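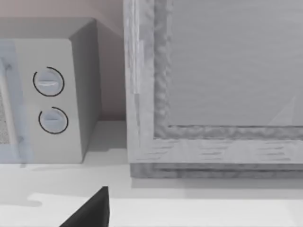
Facundo says the knob task isn't a control problem at all, it's the reset code, and that I should stop touching gains until I've diffed the seeds. Fine. Did that first.

April 8, 2026 – Urkon sim, microwave knob task

Diffed seeds. He's half right. Reset was reusing the counter pose from the previous episode for 3 steps before the new one got written, so the planner started out with a stale collision box for the cabinet. Moved the write ahead of the first planner call. Stale box gone in the logs.

Reran, 1000 episodes, same policy checkpoint, lower knob only. 882 success. Before the fix I never got a clean number so no real comparison, dont quote this one.

Remaining failures, from skimming the logs:
- planner times out on approach, wrist wants to go through the cabinet side. Padding is 40 mm on everything, too fat for the gap next to the microwave. Try per-object padding.
- grip lands on the knob but the ridge angle is off. Knob frame in the Westunell asset might be rotated vs. the Brastach one?? check both
- a few where success fires on the upper knob moving. That's the checker, not the policy. So 882 is probaly generous.

Gains untouched, Facundo, happy now.

Next: fix checker, rerun same seeds, then padding. One change per run this time. Wrist cam near plane still at default – leave it, Mac Carthaigh config overrides it anyway and I don't want another branch open before the May merge.

Logs under knob_reset_b, not knob_reset (that one is from before the fix, delete)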